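Tevar opens orders for tabletop robot kit that stacks the dishes

September 12, 2021 - Poldale

By Iara Bustos
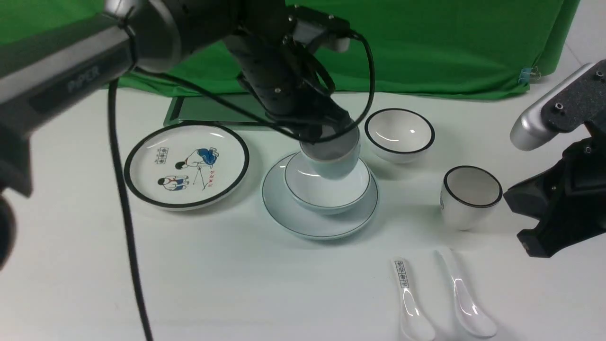

Tevar is taking orders for its two-arm table kit as of this week, for sale or by subscription. Small kitchens and teaching labs first, everybody else later in the fall. The company is calling it Cliltine and it does one family of jobs for now: picking up tableware, turning it, stacking it, setting it down again.

Price is the part people have been calling us about. Tevar isn't posting one. Buyers get a quote after a video call, and the quote depends on how many arms and how much setup help they want. Subscription runs 12 months minimum. Support is in that, so are replacement finger pads. Shipping isn't.

"We'd rather talk to you first," said Trinidad Vergara, who runs sales. "If your counter is too short we'll tell you no."

How short is too short? 53 inches of clear table for the pair of arms, she said. The single-arm version needs less, she didn't have the number handy.

We got a morning with it at the Tevar shop on the east side of Poldale. Plates, bowls, cups, soup spoons on a white table, green cloth behind. The arms are bought in, with PIPER printed on the link, and what Tevar sells on top is the software, the training and the house calls. Nesting is what they wanted to show off. Cup goes upside down into a bowl, bowl is already on a plate, so the whole place setting can be carried off in one go.

It's slow. Slower than a person by a lot, and Vergara didn't argue. Nahuel Daza, the engineer at the keyboard, stopped it twice to change the grip, once on a cup that had started to tilt and once for no reason he could give us. Nothing broke while we were there. He said glazed cups are the hard ones, they slide, and the fingers have to close just enough and no more.

Spoons it did not try. Spoons are "coming," per Daza. Flat on a table they are tough to get under and the current fingers are to thick for it. Forks same problem.

Teaching it a new dish takes a session on site. Someone moves the arms through the job by hand, again and again, and the software works from those runs. Daza wants a fresh session any time a customer switches to diferent dishes. Two sessions come with the subscription, extra ones are billed.

First customer is Cabral, the lunch place across from the bus depot. Owner Octavio Domínguez had the kit in the back since June on a trial and has now signed for the year. He uses it after closing, for sorting and stacking clean dishes ahead of the morning. His staff still washes, still does the glasses, still does all the silverware.

"It's not fast but I'm not standing there either," Domínguez said. He had complaints too - cables mainly. They drape down onto the table and his cook keeps catching them with a towel. Tevar says a cable clip set will ship with new orders, existing customers can ask for one free.

Eun-seong Cheon teaches a night class in automation at the Poldale adult school and has asked for a quote. She likes that the students could do the teaching runs themselves. Less keen on the contract length, her classes don't run all year. Vergara said a school rate is being worked on. No date on it.

Orders by phone or at the shop counter, weekdays. Delivery on the first batch is six weeks out, Tevar says, a bit longer if you want both arms. Demo mornings continue through the end of the month, call ahead, and you can bring your own plates if you want to see it try them.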